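Category: Articles – Food and Households

3. Shared Meals and Table Setting in the Telatholm Households

Figure 1. Dishes on a tray: a bowl on a plate, with a small cup behind.
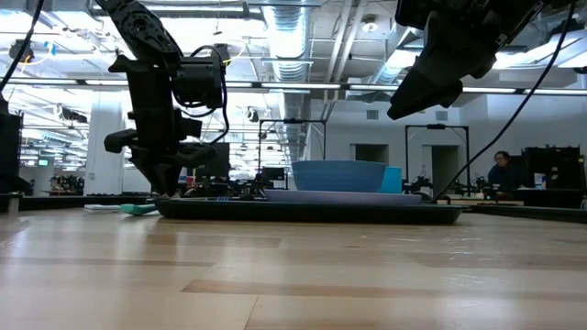
Sosina Nigatu objected, on reading a first version of this section, that we had treated the evening meal as one event when in many homes it is two or three, and that any count of "shared" meals depends on how long a table stays set. We have kept her point in mind and changed the coding. A meal is now counted as shared when at least two members of the household eat at the same table with no more than 20 minutes between the time the first one sits down and the time the last one does.

3.1 Sample and diaries

The diaries were kept by 368 households in Telatholm and the smaller town of Wanden. Each household wrote down its evening meals for one week in October, noting who ate, where they sat, when they started, and what dishes were put out. Households that filled in fewer than four evenings were dropped before analysis and are not part of the 368. The diary form was the one used in the earlier Olow study, with two changes. The line for "guests" was split into relatives and others, and a line was added for meals carried to another room.

In all, 1,081 meals met the stricter rule for a shared meal and were described in enough detail to code the setting. Meals eaten outside the home were left out. So were meals where the diary gave a start time but no list of people.

3.2 How the table was set

We sorted settings into three types. In a full setting, each place had its dishes and utensils laid out before anyone sat down. In a carried setting, each person's dishes were put together in the kitchen and brought to the table, by hand or on a tray. In an open setting, dishes were stacked in the middle and people took what they needed.

Carried settings were more common in Wanden than in Telatholm, and more common in homes with one or two people. Full settings went with larger households and with guests. The open type was the hardest to code. Some diaries said only "plates on table," and two readers often disagreed on whether this meant a stack or set places. Where they could not agree, the meal was left uncoded for setting but kept in the counts for timing.

3.3 Start times

Start times were spread more widely than we expected. Most households had a usual time and kept to it on at least half of their evenings, but the usual time itself ranged from before 5 p.m. to after 9 p.m. Households with a member on shift work moved the meal most often. They did not share fewer meals overall – they shared them at odd hours, and several diaries record a cooked dinner at what the writer called breakfast time.

The Karunaratne scale, which scores how regular a household's meals are on a range from 0 to 100, was worked out for every household in the sample. We used a score of 70 as the cutoff for "regular," as in the Olow study. Changing the cutoff by five points either way moved a few households from one group to the other but did not change the order of the two towns.

3.4 Limits

One week is short. A household with a sick child or a visitor that week may look very unlike itself, and the diaries give no way to correct for this. The person who kept the diary was usually the person who cooked, and entries about others who came late or left early may be less exact.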